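Gripper won't let go when the arm goes into fault hold

Flistden forum > Arms and grippers > Troubleshooting

thulani_m
Right, I need a sanity check because this one has cost me most of November. We've got a small arm on a bench doing pick and place practice with toy kitchen bits, and twice now the gripper has stayed clamped after a stop. I hit the stop, the arm freezes as it should, and then the fingers just sit there squeezing. First time it was a soft toy so no harm done. Second time it was the edge of my glove with my thumb quite near it, and I had to kill the power at the wall before I could pull free.

The log says "hold timeout 2,000 ms" and then nothing at all. I've swapped the Drivari controller for the spare and got the same result. Cable checked, firmware reloaded, tea drunk.

Some shots from the bench:
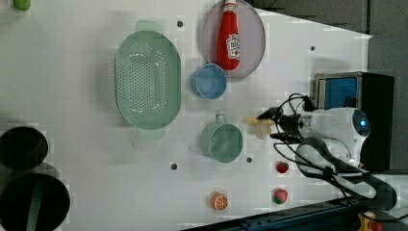
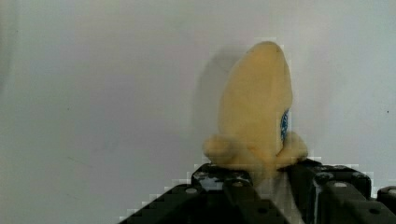
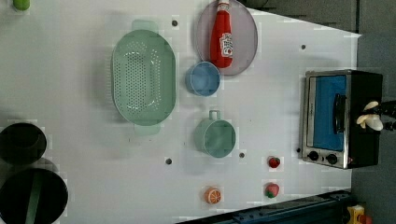
What I can't work out is whether it's meant to do this. The Drivari manual says the fingers "maintain state" on a stop, and I'd taken that to mean position. If it's force then it's going to keep pushing, isn't it? Has anyone seen theirs open on its own?

Thulani Motaung

venterfan28
Mine does the same, it's normal. You want it to keep hold on a stop or it drops whatever it's carrying. Imagine that was a full kettle.

elaine_a
I don't agree that it's normal. Holding on, fine. Holding on with no way to release it short of the wall socket is a fault in my book, or at least a rotten bit of setup. You should have a manual release you can reach with your free hand. Does yours have the little lever on the underside?

thulani_m
It's got a lever but it's round the back of the wrist, and with the arm stretched out over the bench I can't reach it. Not with one hand stuck!

venterfan28
So don't put your hand in there while it's live? Not being funny, but that's the first page of the manual.

elaine_a
He'd pressed stop. People reach in after a stop, everybody does it, and the kit ought to cope. Thulani, have a look at the grip current setting while it's in hold. Ours shipped at 600 mA and I dropped it to 12 per cent of that for the hold state only. It'll still keep a mug from falling and I can pull my finger out.

grumpy_starine
Careful with that, the Starine firmware puts it back to default after an update. Caught me out twice. Write it on a bit of tape.

thulani_m
Oh, that might be it! I reloaded the firmware before the glove one. Going to check what it's set to now, with the power off and a pencil between the fingers instead of me.

venterfan28
You can't read it with the power off.

thulani_m
Power on, hands off, pencil in. You know what I meant. Will post the number tonight.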